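Celtdale Neighbors Help Board
Home > Kids & Family > Toys, Cleaning, Storage

Smell in hand-me-down plastic toys wont go away, what am I missing?

Asked by Dorin Barbu
3 answers

Got a big load of used plastic toys from my sister in law. Cups, blocks, play food, little dress-up stuff, a tea set. All good shape, nothing cracked. But everything smells like a basement. Not moldy exactly, more like old cardboard and somebody's cigarettes from years ago.

Tried so far:
dish soap and hot water, twice
left them out on the back steps all of Saturday
baking soda in a closed bag overnight

Soap helped for a day. Then I opened the closet and there it was again. My daughter is 3 and still puts things in her mouth so I don't want to go crazy with chemicals. But I also don't want to toss the lot, it would be 300 dollars easy to buy it all new.

Is there a trick or is plastic just like this? Also does vinegar wreck the colors? My mother says yes, the internet says no. Thanks in advance, typing this on my lunch break.

Comments on the question
Folke Fjeld: Were they in a plastic tote with a lid? The tote can be the thing that smells.
Dorin Barbu: Yes, lidded tote, and I've been putting them back in it every night. Hm.

Answer 1
Maureen Naylor
Marked as helpful by the asker

It's the tote. Or mostly the tote. I ran the toy table at the Quintana school swap for years and half the "smelly toys" were fine toys in a bad box. Throw out the box, or wash it and use it for the garage.

For the toys, what I do:

Sort first. Hard solid plastic in one pile. Anything hollow, anything with a squeaker, anything with stickers or batteries in another pile. Hollow stuff is a separate problem, see further down.

Hard pile goes in the tub or a big sink with warm water and white vinegar, one part vinegar to 4 parts water. Leave it an hour. Longer if you forget, I usually forget. It has never taken the color off anything molded for me. Painted faces are different, and so is anything with a metallic coating, keep those out. So your mother is half right.

Then rinse, and then wash with soap. People skip the soap after and then complain about smelling like salad dressing.

Then dry. REALLY dry. Cups upside down on a rack, not stacked. Check for little things stuck inside bigger things, a block in the bottom of a cup will hold water under it for days and you get that sour smell all over again.

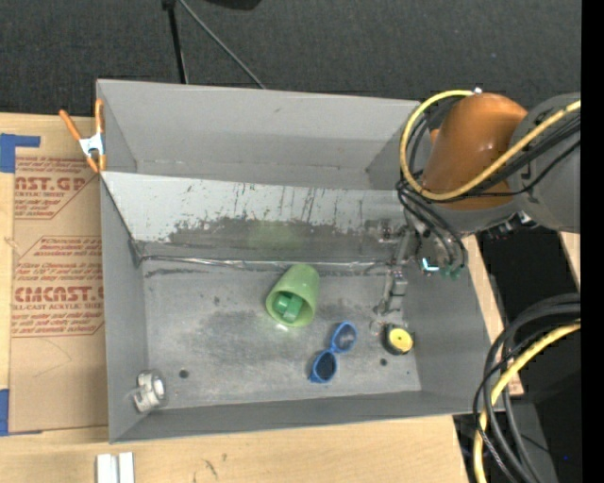
Green cup on its side with a block in the mouth of it, blue toy sunglasses next to it.

Toy glasses - go over the hinges with an old toothbrush if yours have hinges. Gunk sits in there and a soak won't touch it. Same for the seams on play food, the kind that comes apart in halves with velcro. Velcro holds smell worse than anything. If it's bad, peel it off and stick on new.

After that leave everything out in the open a few days before it goes in any closed container. Moving air does more than baking soda ever did. A fan on low pointed at a drying rack is plenty. Sun is OK for an afternoon but I wouldn't leave them out all week, bright plastic fades and gets chalky.

Hollow ones (bath ducks, squeeze animals): squeeze hard over a white paper towel. Black bits come out, it goes in the trash. No saving it with a 3 year old chewing on it. If they come out clean, get all the water out and let them dry hole side down.

Put them away in something with no lid. Basket, open crate, whatever you've got.

Comments
Dorin Barbu: The tote is already out by the curb. Doing the vinegar tonight.
Kuo-hua Wei: adding that if you keep the tote, crumple newspaper in it and close it for a few days. Did that with a suitcase and it worked pretty well.

Answer 2
Birger Rustad

Dishwasher. Top rack, small stuff in a mesh bag, no heated dry. Done.

Not for anything with batteries obviously. Some soft plastics warp so try one ugly toy first. I melted a tea pot lid this way, it was my own fault, bottom rack.

Comments
Maureen Naylor: Fine for the hard ones but it won't do much for cigarette smell in my experience.
Birger Rustad: did for ours. maybe depends on the detergent

Answer 3
Kuo-hua Wei

Had the same with a box of building blocks from a smoker's house. Soap did nothing. Ended up doing 3 soaks with vinegar over a week, changing the water each time, and the water was yellow the first time - gross. By the last one it was clear and the smell was down to where you had to put your nose right on it.

Don't mix vinegar with bleach!! Saw someone say that on another thread here and it should be taken down. If you want to use bleach do it by itself another day, very weak, and rinse like crazy. I wouldn't bother for smell though.

Also wash the closet shelf. We forgot the shelf.

Comments
Dorin Barbu: Good point on the shelf, it has the same smell now. Will wipe it down and post back how it goes.

Related questions
Best way to get crayon off a plastic high chair tray
Is it safe to soak wooden puzzle pieces
Where to donate toys near Celtdale in November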